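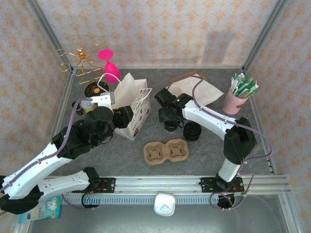

Have you ever wondered where paper comes from? I think about it a lot, because I used to work at a paper mill and I still can't walk past a stack of the stuff without giving it a rub between my fingers (my kids find this very embarrassing). Paper doesn't all feel the same, you see. Take a white paper gift bag with tissue paper poking out of the top. The bag has to be strong enough to hold a present, and the tissue is so thin it floats if you drop it. Both of them can start out as wood!

Wood is full of teeny tiny threads called fibres. They're stuck together with a sort of natural glue called lignin. To make paper, you have to get the fibres apart. At our mill in Serau we cooked wood chips in a giant pot, a bit like a pressure cooker, until they went soft and mushy. The mush is called pulp, and pulp smells like old cabbage. I got used to it. My neighbours never did.

Next comes the water, and there is LOTS of it. The pulp gets so watery that you could pour it like milk, and it's sprayed onto a big moving screen full of little holes. The water drips through and the fibres stay on top, all tangled up. That tangle is your paper! Then rollers squeeze it and hot rollers dry it. Our machine was 70 metres long and my friend Naveed Hashmi used to ride his bike beside it to get to lunch.

So how do you make thick paper or thin paper? You change how much pulp goes on the screen. More pulp, thicker paper. Strong brown bags often use long fibres from pine trees, which hang on to each other really well.

Want to try it at home? Tear up some old newspaper, soak it overnight, and ask a grown-up to whizz it in a blender with plenty of water. Spread the mush on a bit of flyscreen over a tray, press it with a sponge and leave it somewhere sunny. Mine always comes out grey and lumpy, but I've still got a birthday card made from it on my fridge.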